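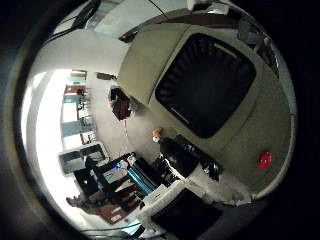
Pei-shan Yu wanted it put at the top of the minutes, before anything else, that she would rather we hung things up than bought another cupboard to lose them in. So there it is, at the top. I'm doing the writing up this time (my handwriting lost the argument last month, hence the typing), and I've left out the bit where we all talked at once over the biscuits.

Fevomthorpe Workroom, users' meeting, Wednesday, started a bit after seven.

Last minutes
Agreed, apart from the spelling of Fleveck, which I had down three different ways. Sorry! It's the one with the ck.

The wall
This took up most of the evening. The grey wall is the one bit of the room we've never properly argued over and now we have. Pei-shan's idea is a row of hooks along it for bags, coats and anything with a strap, so that the worktop stops being a cloakroom. I was all for it. Others thought coats would creep along until you couldn't reach a thing, and somebody brought up the old room at Kennedy, where the hooks came out and took a good lump of plaster with them. Fair point, and I do remember the dust.

We went back and forth and ended up here: hooks yes, but 2 rows at the most, the lower one kept for bags. Cords are to be looped up and not left dangling down to bench height. Pei-shan will get a price from Fleveck for the rail kind, and she'll ask what the wall needs to be made of before anyone goes near it with a drill.

Labels
We still don't agree about labels. I like a paper label you can write on and peel off (I'd label the kettle if you let me), but they curl up and go grubby and then you've got a cupboard full of mysteries. The other camp wants coloured tape, one colour for each shelf, and a list by the door saying which is which. We're trying tape until the next meeting. If you've got any bright tape at home, red especially, bring it in and I'll love you forever.

Small stuff on the worktop
Odds and ends go in a tray from now on. Caps, clips, rolls of anything, little things you picked up and put down somewhere else. If it's still in the tray when we next meet it goes in the spares drawer and you can come and argue with me about it.

Money
We had £378 in the pot at the start of the evening and it's the same now, as the Prolero order hasn't gone in yet. That order is for storage tubs and we spent far too long on lids. Clip lids won, just. There was a cheaper deal if you took 1,000 zip bags as well, and I'm happy to report that we said no. Where would they live?

Blinds
The bright side of the room gets very glary in the morning and people on the early slot have been squinting. I'd thought a blind, Pei-shan thought turning the bench round, and we'll try the bench first because it's free. It needs two people to shift it, so please don't have a go on your own.

Anything else
The side door sticks. Push at the bottom.
Someone has left a single glove. It's on the windowsill.
Tea money is behind again, me included.

To do
Pei-shan: hooks, Fleveck, wall.
Me: tape list for the door, Prolero order, chase tea money.
Everyone: take your coats home.

Finished at quarter to nine. Next one is same day, same time, and I'm bringing a cake.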